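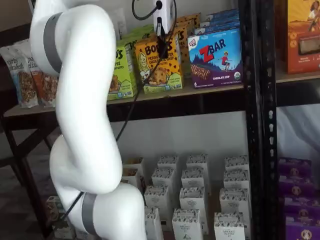 Shelf Layout in a Small Snack Shop
Project report, second-year Retail Practice
Leandro Herrero

1. Background

The student shop in the Enholm building sells packaged snacks and a few hot drinks. It is open on weekdays during term and is run by students on the retail course. My project was to look at how the snack shelves are laid out and to suggest changes that could be made without buying new furniture.

The shelving is a dark unit with black metal uprights. The uprights have slots and holes all the way along, so boards can be moved up or down. The upper board is light wood. Granola in stand-up bags is kept on it, next to boxed snacks such as the yellow Bobo's boxes in peanut butter chocolate chip. These are the products I looked at most closely.

2. Method

I worked in the shop from September until the end of term. For the first part I left the shelves as they were and wrote down what was sold from each board. The till prints a list at closing time, but it groups all snacks under one code, so I kept a paper sheet beside it. The sheet had 48 lines, one for each product we stocked.

In the second part I changed the order of the upper shelf. I also asked customers two questions as they paid: what they had come in for, and whether they had found it straight away. I got 489 answers. Some people answered more than once on different days and I did not try to remove these.

3. What I found

Bags and boxes behave differently on a shelf. A stand-up bag with a window lets people see the granola, and several customers said this was why they picked it up. The bags slump when they are half hidden behind something else and the name is then hard to read. Boxes hold their shape and can be stacked behind one another, so the board can carry more stock and needs filling less often.

Colour mattered more than I expected. Customers asked for "the yellow ones" more often than they used the name. Lime green next to yellow was easy to tell apart from the door. Two boxes of a similar colour side by side led to people taking the wrong flavour and bringing it back to the till.

Angled boxes were a problem. When a box is turned even slightly, the end of the name is lost, and new customers did not know what it was.

4. Changes suggested

Keep bags at one end of the board, with a clear gap before the boxes. Put spare boxes directly behind the same product. Straighten the front row at opening and again after lunch. Raise the upper board by one slot, which gives enough room to lift a box out without tipping the one in front.

5. Limits

The shop is small and over 3,000 items were sold in the period, but most of those were drinks. I could not separate the effect of the new order from the colder weather, when snack sales usually rise. The price of one granola also changed halfway through.

The paper sheets are in the blue folder in the course office.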